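Meeting table at work – how do I keep it clear, and is the power strip ok on top?

Posted by Flirville in Office & Workspace

Hi all. We've a big shared table on an upper floor, light wood finish, curved edges, grey carpet under it. Everyone uses it, so everyone leaves stuff on it. Cables mostly. Drinks next to cables, that's the bit that worries me. The power strip just lives on the tabletop now with its lead going down over the side. Table has no sockets built in and I can't drill it (landlord). Budget is 58 pounds, don't laugh. 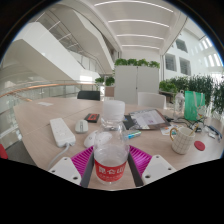
Last edited by Flirville on September 12, 2018

Things I'd like to know:
Is a strip lying on top with the sockets facing up a bad idea if people have water and mugs there?
Where do all the mice, chargers, odd leads go overnight?
Anyone found a rule that people really stick to?

We tried a "clear by six" email in Febuary. Lasted 3 days.

Potum
Yes, move the strip. Sockets up plus open drinks is asking for it, one knocked mug and you've got tea in it. Cheapest fix is a clamp-on one that grips the table edge, no drilling. Check the thickness of the top first, ours only opened to 49 mm and we had to send the first one back. If you can't get a clamp, put the strip at one end and the drinks at the other. Bottles with the lid on are fine by me, it's the mugs.

Also that lead over the edge. Somebody will catch a foot or a bag on it. Run it down the inside of a leg with velcro ties, then a rubber cable cover across the carpet if it has to cross where folk walk. Not tape, leaves a horrible mess on carpet tiles.

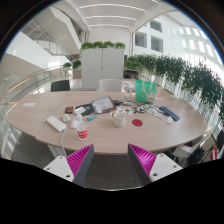
For the small stuff get a shallow tray with a lid, one per table not one per person. Mice, pens, batteries, all in. Loose cables – coil, velcro, in the tray. Papers and notebooks don't go in it or it's full by Tuesday. They go back to whoever's they are, or in a wall rack. Anything left in the tray by the end of the month gets offered round then binned. We did the lot for less than your budget, tray was the cheap part.

Wubshet
just get a bin bag out at five oclock, they soon learn

Baltasar Zúñiga
Wouldn't do the bin bag, a colleague lost a hearing aid case that way and it got very unpleasant.

Agree with Potum on the clamp. One thing to add, get your strip looked at if it's old or the casing is cracked, and don't plug a second strip into it. Coasters help too but only if there's enough for every seat. And forget emails. We stuck a small card on the table saying "take it with you" and put a coat hook by the door for bags, as half our clutter was shopping. Works most days, Fridays not so much.

Flirville
Thanks all, measuring the tabletop tommorow. Will ask about the hook.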